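Setting Up a Home Workspace: Guidance for Staff

Employees approved for remote work are expected to arrange a suitable workspace before their first day at home. Please allow 90 minutes for the steps below.

Choose a location with daylight and enough headroom to stand up from the chair. Attic rooms are acceptable – place storage under the low side of the ceiling where possible.
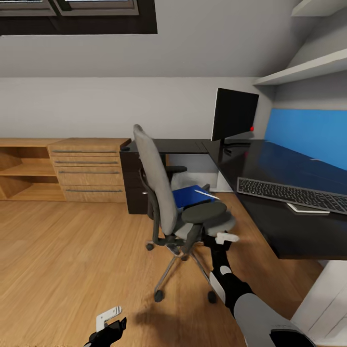
Attic office with skylight, low sideboard and L-shaped desk.

Set the chair height first, then the screen. The top of the screen should be level with the eyes. Connect the Zolteck docking unit, sign in, and wait 15 minutes for updates to finish. Do not run power cords across a walkway.

Complete Form 3 and return it to Thaís Barbosa in Facilities by the end of September. Claims for equipment up to $200 may be attached to the same form – larger requests require prior approval from Asger Mogensen.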